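Lurkport counter displays: where we've got to

Hello again! The last report was a bit thin because half the stock was still sitting in boxes in Tastau, so I'll try to make up for it now.

The short version is that we're on track for the January opening and I've spent less than I feared. Of the 2,000 you gave us for fittings, 300 is left, and I'd like to hang on to it for lighting if that's all right with you. The corner nearest the door is gloomy by four o'clock and I don't think a new bulb is going to fix it.

The display stands are the bit I'm happiest with. You'll remember we argued over whether to go for clear ones or painted ones (I wanted painted, I was wrong). The clear acrylic lets the colour of the discs do all the work, and on a white table you hardly notice the stands at all, which is just what Nikola Vukčević said would happen when we first talked it over. He's been very gracious about it, only mentioned it twice.

We tried three ways of laying them out. Fanned looked lovely from one side and a complete mess from the other. Back to back took up too much of the table. So we've gone for parallel, all running the same way, with the white clips at the right-hand end and the discs standing up on their edges. It's a plain arrangement but you can get a cloth in between the bars, and after a week of fingerprints I care about that more than I expected to! Acrylic shows everything. I've been using warm water and a drop of washing-up liquid, and I've hidden the glass spray from everyone, me included.

The clips were the slow part. The first lot from Jadoon gripped so hard they left a mark on the disc, so 8 of those went back and they swapped them without a fuss. The new ones hold well enough, though I'd still like a slightly softer lining and I've asked what that would cost.

Colours: we have the reds and the warm orange sort of peachy one, and I do think they look good near each other. The blues are late. Zaltdale have promised them by Sunday, but they promised them before that as well, so I've planned the opening table without them and will squeeze them in if they turn up.

Still to do: labels (I've had 6 goes at the wording and hate all of them), a lid or cover for overnight, and somebody to decide whether prices go on the stands or on a card. I'd vote for a card. Could you let me know about the lighting money when you get a minute, and whether you want to come and see the table before we open or on the day itself?

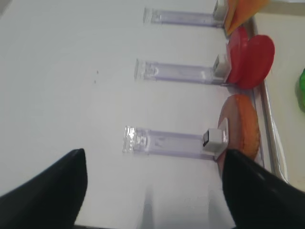
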